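Prarnora open day: where I lost an afternoon

So I finally made it to the Prarnora open day in July, after missing it twice, and I came home with sore feet and a lot of opinions. The building is bigger than it looks from the parking lot. They gave us a sticker and a paper map, and my map turned out to be for last year's layout (the café has moved, go left at the stairs).

Our guide was Jae-in Gil, who started on the packing floor and now runs the training side. She walked us along the main line first, where nearly 2000 parcels go out on a normal shift. I expected it to be deafening. It's more of a steady hum, and people were chatting over it just fine!

What I really wanted to hear was how the jobs have changed, and she didn't dodge it. The heavy lifting at the end of the line went to machines a while back and she says not a soul misses it. The sorting benches are a different story. People there used to pick items by hand all day, and now a lot of them spend half the shift watching screens and stepping in when an arm gets stuck. Some love it. One man on a break told me he's bored stiff and his shoulders have never felt better — both at once, he said, and he wasn't joking.

Upstairs we met Mehwish Marwat, who teaches the arms by steering them through a job over and over. She used to be on the benches herself and got the new post after a course in Usitz. The pay is better and the hours are regular, but she misses her old crew, who are all still downstairs on a different lunch break. She also told us that her eyes get tired long before her hands do, and that she'd pushed for shorter turns at the controls. She got them, too.

The practice table was my favorite part of the whole visit. It's full of play kitchen stuff, and I could have stood there for an hour.
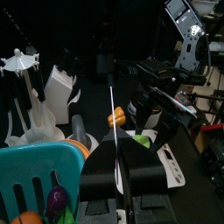

Gripper's-eye view of the practice table, with the yellow-orange toy pepper just past the fingertips.

Someone in our group asked whether her old bench job would still be there in a few years. Mehwish said she didn't know, and that she asks the same thing at staff meetings. I liked her for that.

We finished with coffee and a very dry lemon cake. If you go next year, take the early tour, wear flat shoes and bring a sweater for upstairs.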